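Home Projects People News Contact

Student reports – May
By Kelechi Akinola

What went wrong with our jaw trials

Our group spent most of the spring on Iven, the small hand-held gripper we built under the kind and very patient eye of Songül Keskin. I'd love to tell you it all went smoothly, but this report is mostly about the fault, so here goes!

On a Wednesday afternoon, nearly an hour into a session, the gripper stopped letting go. Pejman Shirazi squeezed the trigger open and the jaws stayed shut on a carrot – not hard enough to break it, but enough to worry us. We pulled the battery, eased the jaws apart by hand and stopped for the day.

Going back through the log of 251 grasps, we found 11 late releases, and 4 of them came right before the jam. We had all seen the first few and put them down to clumsy hands (mine, mostly). The real cause was a pivot screw that had worked its way tight and was pinching the arm.

Pejman backed the screw off and added a drop of thread lock, and we wrote a new rule: one late release and we stop and check both pivots. After that we went back to the bedroom setup, with the same soft bed and slippery sheet as before.
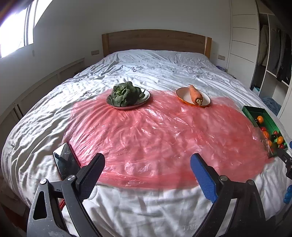 Fig. 1. Gripper with jaws open; bok choy, carrot and box of small balls on the bed.

We have had no jam since, though I would still like a proper cutoff switch within reach of the thumb. Songül has the drawings for one, and Pejman is going to print the housing next.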